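### Do you sell the tables and chairs too?

Nope, just the plants! Mullden is me (Rosalinda) and a bench of baby succulents out the back. I get asked about office desks a lot though, so I've popped a few answers here.

### Will a succulent cope on a work table?

Usually, yes. Give it the brightest spot you've got and go easy on the watering. I like a small one in a white pot, up the far end of a wooden table where elbows don't reach. Pinkish-green rosettes are my favourite colour for honey-toned timber.
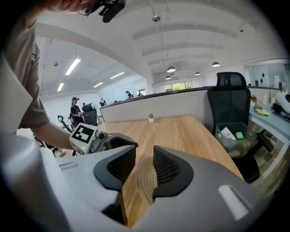 ### How often do I water it?

I do mine every 12 days or so in summer, and a lot less once it cools down. Poke a finger in first!

### Can I pick up?

Yep, after 4 pm, just text me first.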